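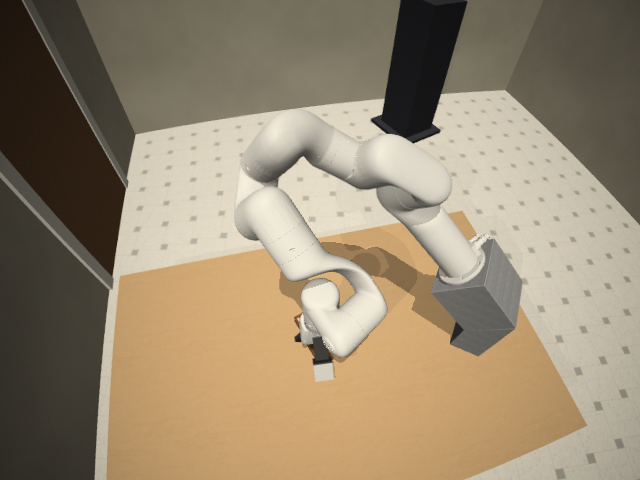
Carmela Villalobos reckons a rule nobody can test is only a wish, and she told me so within a minute of reading my first draft of this piece. She's right, and it made me throw out half of what I had. What I kept is the bit I'm most excited about: we should agree on good practice for trying out robot arms in simulation, write it down in plain words, and start using it this year.

I love simulation. I'll say that up front so you can weigh the rest accordingly. You can ask a simulated arm to pick up a cube all night long, change one setting over breakfast and ask it all over again. A student with a second-hand laptop can work on the same problem as a lab with a proper budget. When I started out, you booked time on the one arm in the building and hoped the person before you hadn't changed the tool settings. I'd have given a lot for what people now download in an afternoon!

But the way we report the results is a mess. In March I read a stack of write-ups on simple pick-and-place jobs, and I tried to repeat two of them. The first said its arm managed the task "reliably". I couldn't find how many tries that meant, how far the cube was moved between tries, or what counted as a pick. Is it a pick if the fingers close on the cube and lift it a hair? Does it have to be carried somewhere and set down? The second write-up, from a small outfit called Grekora, gave me everything on one page: 400 tries, the range of starting positions, the friction values, the version of the software, and a list of the tries that failed, with the settings for each. I had it running before lunch. I was grinning like an idiot.

So my first rule is to say what success means before you run anything. Write the sentence down, put a date on it and leave it alone. If you find halfway through that the sentence was silly (mine often are), write a new one and start the count again.

The second is to publish the failures with the successes. A failed grasp in simulation costs you nothing, and it's the most useful thing you can hand to the next person. Su-bin Ban once sent me a folder of 17 failed grasps and I learned more from it than from any polished clip I saw that year. Most of them came down to the fingers arriving at a slight angle, and I went straight back to my own work and found the same fault.

The third is to treat the simulated workspace as if it were a real one. Give the arm its real joint limits and its real top speed. Put solid things where solid things would be, and count a collision as a collision. I've seen tests where the elbow passed clean through a post and the run was still scored as a win, since the cube ended up in the right spot. On a workshop floor that run is a bent arm and a very long afternoon. We have good safety standards for real robots, built up by people who took the trouble, and I'd like our habits in simulation to point towards them from day one.

The fourth is about moving to hardware, and here I get a bit stern. A good score in simulation should earn you a slow, guarded first run on the real machine, with someone's hand near the stop button. It shouldn't earn you any more than that. Savvas Vrettos thinks I'm too soft on this and would like a second person to sign off each time. I'd be happy with that, too.

The usual complaint is that rules slow people down, and that small teams will suffer most. Liis Juška put it to me quite firmly, and I've turned it over a good deal. My answer is that the Grekora page can't have taken more than an hour to write, and it saved me days. Small teams are the ones who can least afford to guess at other people's settings. If the whole thing fits on one sheet, anyone can fill it in.

I've been using my own version of the sheet on a little project we call Vuva – 1,212 runs logged so far, and I can rerun any one of them. It's a lovely feeling. The sheet still has a gap where lighting and camera settings should go, and Carmela has already pencilled in three questions for that corner. I'm working through them now.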